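3. How the sessions worked, and what people did with the recipes afterward

3.1 The three branches

Our study followed cooking and reading programs at three branches of the Mernora public library system over one program year, and it may help to say a little about how different those branches are from one another before we turn to what people told us. The Zasow branch is the largest and has a meeting room with its own sink and a short stretch of counter, so members there could reheat a dish or dress a salad on the spot. The Fatbridge branch shares a building with a senior center, and its group drew heavily on people who already ate lunch next door. The Govindasamy branch, named for the family that gave the land, is the smallest of the three, with one room that serves for story time in the morning and tax help in the spring, and with no water closer than the restrooms down the hall. We had expected the lack of a sink to matter a great deal. Members mentioned it, often with some feeling, but it did not seem to keep them home.

The programs went by different names, though they all ran on the same general plan. The library chose a book, a theme or a region, put a reference copy on hold at the desk, and let people sign up for a dish. Members cooked at home and carried the food in. They ate together, talked for an hour or so, and then went home with whatever was left and, in most cases, with somebody else's recipe. It is this last step that interests us here. Earlier work on library food programs, our own included, has tended to stop at the meal. We wanted to follow the recipe out the door.

3.2 Collecting the recipes

Over the year we logged 185 recipes that were brought to a session and shared in some written form. By "written form" we mean anything from a clean photocopy to a few lines on the back of a bank envelope, and we were generous about it. If a member had written down enough for another cook to make an attempt, we counted it. We did not count dishes that were only described out loud, which was a hard choice, and one that Siiri Toivonen argued against for several months. Her point was a fair one. Some of the most eagerly discussed food of the whole year, including a barley porridge that came up in interview after interview, never existed on paper at all, and so it is missing from everything that follows.

Each recipe was given a plain number and filed by branch and month. Two of us then read it through and noted where it had come from, as far as the cook could tell us; whether it had been changed from its source; and what sorts of notes had been added by hand. Teófilo Huanca did the first reading for the whole set and Roxana Henao the second. Where they disagreed they talked it over, usually by telephone and sometimes at great length, and we kept a record of the cases that took more than one call. Most of those involved the question of what counts as a change. A cook who uses margarine where the book says butter has changed something, certainly, but many members did not see it that way and were a bit surprised to be asked.

Alongside the recipes we held interviews with members who were willing, generally in the same room and right after the meal, while plates were still being scraped. Those conversations were looser than we had planned. People wanted to talk about their mothers, about a stove they used to own, about the price of pecans in December. We let them, and we are glad we did, for a good part of section 4 comes straight out of what we had first marked as wandering.

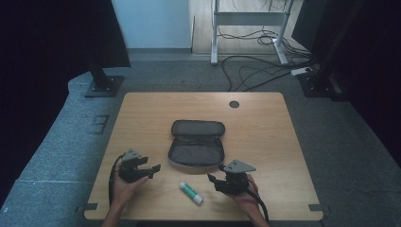
Figure 2. Tabletop with open case and glue stick.

The handwritten additions turned out to be the richest part of the whole collection. We had thought of them as corrections, the sort of thing a careful cook pencils in once and never looks at again, and a fair number are just that: a longer baking time, a smaller pan, a warning about salt. But a great many others are addressed to somebody. "Start this before church." "Don't let Dad tell you it needs more flour." "You will think it's ruined. Keep stirring." When we asked about notes of this kind, members often could say exactly whom they had been writing to, even when the person had moved away years ago or had never shown much interest in cooking in the first place.

What struck us is that these notes traveled. When a recipe was copied for the group, the notes were copied along with it, and the people who received it kept them. At Fatbridge one bean casserole went home with most of the members present, and by the end of the year we had seen it come back in three different hands, each with the original cook's advice to her nephew still carefully written out at the bottom. None of the copyists had met the nephew. One of them told us she would have felt rude leaving him off.

3.3 Keeping, losing, and finding again

We went back to members in the months after a session and asked what had become of the recipes they took home. This part of the study leans on memory and should be read with that in mind. People are kind, and they do not like to tell a visitor that they threw away her photocopy.

Even so, some patterns seem steady enough to report. Members kept recipes in very different ways, and how they kept them had a good deal to do with whether they ever cooked them. Those who had a single place for loose recipes, whether a binder, a shoebox or a kitchen drawer, could usually put a hand on the page we asked about, but many of them admitted that they had not made the dish. Those who left the page lying out, on the refrigerator or under the fruit bowl — one gentleman at Zasow used his as a bookmark for the better part of the winter — were more likely to have cooked from it at least once, and also more likely to have lost it since. Eusebio Cabrera, who led the follow-up calls, came to think of this as the difference between saving a recipe and meaning to use it, and we have borrowed his way of putting it in the discussion.

Losing the page did not always mean losing the dish. Several members had telephoned the original cook to ask for it again, and a few had made it from memory with results that pleased them better. We heard of friendships that began with just such a call. We would not want to make too much of a handful of stories, but it does suggest that a lost photocopy may do more for a group than a carefully filed one, and we had not gone in looking for that.

3.4 The cost of taking part

Finn Kohlhase prepared the cost estimates, and we include only the main figure here. Across all three branches the library spent $4000 in the program year on books, copying, paper goods and the occasional block of extra desk time. That sum leaves out the food itself, which members paid for. At first we treated the members' share as too small and too scattered to trace. The interviews persuaded us otherwise. A dish for a dozen people is a real expense for someone living on a fixed check, and at the Govindasamy branch in particular we heard from members who had skipped a month when the theme called for seafood or good cheese, and who came back when it was soup.

The desk staff there had noticed this on their own and had quietly begun leaning toward themes built on beans, rice, eggs and cabbage. Attendance in those months was steadier, and the recipes from them carry, on the whole, more handwritten notes than the rest of the branch's set. We take up the reasons for this in section 4.2, where the egg recipes are treated separately.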